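Notes from the Kitchen Table: getting ready to go away

November already, and I've spent most of it trying to leave the country. Only for a fortnight, mind you, to see my cousin Mackenzie Poirier and her new baby, but you'd think I was emigrating. I have lists on the fridge, lists in my coat, and one on the back of a gas bill which I posted by mistake.

Passports first, as several of you wrote in after last month's bit about renewals. Tracey Pickering got hers back in good time but hadn't noticed that her old one still had a visa in it that she needed, so she's now travelling with both, held together with a hair bobble. Barry Pearce wants me to remind everybody to sign the thing. He didn't, and had to borrow a biro at the check-in desk with a long queue breathing down his neck. Do look at the expiry date before you book and not after (I speak from bitter experience, and a lost deposit on a very nice cottage).

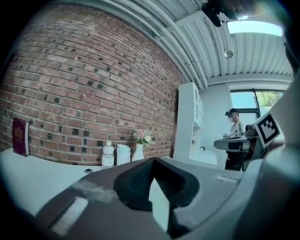 Passport-sized and easy to mislay: keep it where you can see it.

My own system is that everything for the trip lives in one spot from the day I book. Tickets, the good pen, insurance papers, the lot. Ashley Haworth swears by a shoebox, and Jhosep Valderrama scans every page and emails it all to himself, then prints it out as well, which seems like belt and braces and another belt. I tried a zip-up wallet from Zorkby last year and liked it very much until I put it somewhere safe. Still haven't found it!

Now, money. I took out 2000 in the local currency last time, felt terribly rich, and discovered that the taxi from the airport was 76 and a sandwich wasn't far behind. This year I've put by a bit more and I'm leaving the big card at home. Mackenzie says there's a market in Trallau where you can still haggle, though I'm hopeless at it and generally end up paying extra out of guilt.

Packing is where I come unstuck. I start sensibly, with the clothes laid out on the bed, and by bedtime I've added three cardigans and a hardback. Tracey rolls everything, even her jumpers. I've tried rolling and I just get long thin creases instead of wide ones. What I do recommend is wearing something soft and familiar for the journey itself and saving the smart things for when you get there. 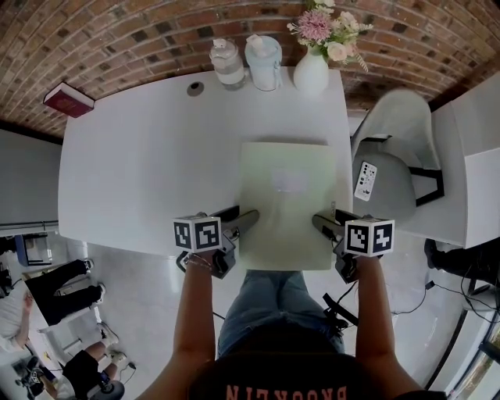
T-shirt and denim shorts: comfy clothes win every time.

Last thing, the house. Barry is feeding the cat and has been given strict instructions about the back door, which sticks. If anyone wants my tomatoes (green, mostly, they were never going to turn) they're in the porch, so help yourselves. I'll be back for the next newsletter, and I'd love your airport stories in the meantime. Pop them through the letterbox or catch me at the Rudd coffee morning before I go. Ashley is bringing the lemon one.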